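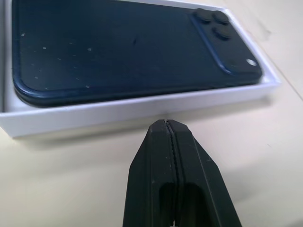 Selling a used phone through the mail goes smoothly if you do the preparation in the right order. Most of the trouble sellers run into comes from steps skipped on the day of shipping, when the phone has already been reset and the label is already printed. Set aside an evening for the backup and do the packing the next morning. If you still have the original box, get it out now. A phone lying face down in an open white tray, with the back panel up, is a good way to start, and a tray that the phone nearly fills leaves it little room to slide.

Home Guides Selling Shipping Contact

5 min read

Back up the phone

Plug the phone in and connect it to your home network. Run a full backup to your online account or to a computer. A phone with a lot of video on it can take two hours or more. When the backup finishes, check it from another device. Open a few photos and look at the date on the newest one.

Message apps often keep their own backups. Open each one and look in its settings under Chats or Storage.

Move your sign-in codes

If you use an app that makes login codes, move it to your new phone before you erase the old one. Log in to your bank and your email on the new phone to make sure the codes work. Keep the old phone as it is until both logins go through.

Sign out and erase

Sign out of your main account in the settings menu. This turns off the activation lock. A buyer who receives a locked phone can't use it and will ask for a refund. Remove the phone from your list of devices as well.

Take out the SIM card and any memory card. If you have an eSIM, ask your carrier how to transfer it.

Now choose the option to erase all content. The phone will restart and show the welcome screen. Turn it off there and don't set it up again.

Clean it

Wipe the phone with a soft cloth slightly damp with water. Use a dry toothbrush on the charging port and the speaker holes. Don't spray anything directly on the phone. Peel off a cracked screen protector, but leave a good one on and mention it in the listing.

Write the listing

Give the model, storage size, color and battery health. Photograph the front, back and all four edges in daylight. Show scratches up close. I sold my last phone on Tivov for $158 with a dent in one corner, and the buyer had no complaints, as the dent was in the second photo. The same model without damage was listed at up to $300, so look at completed sales before you pick a price.

Pack and ship

Wrap the phone in a sheet of foam, put it back in its tray and close the box. Tape the lid with one strip. Put that box inside a shipping carton with 2 inches of padding on every side. Shake the carton. If anything moves, add more paper.

Check your carrier's rules on lithium batteries, and buy insurance for the full sale price. Write down the phone's serial number and keep it with the receipt until the buyer confirms delivery.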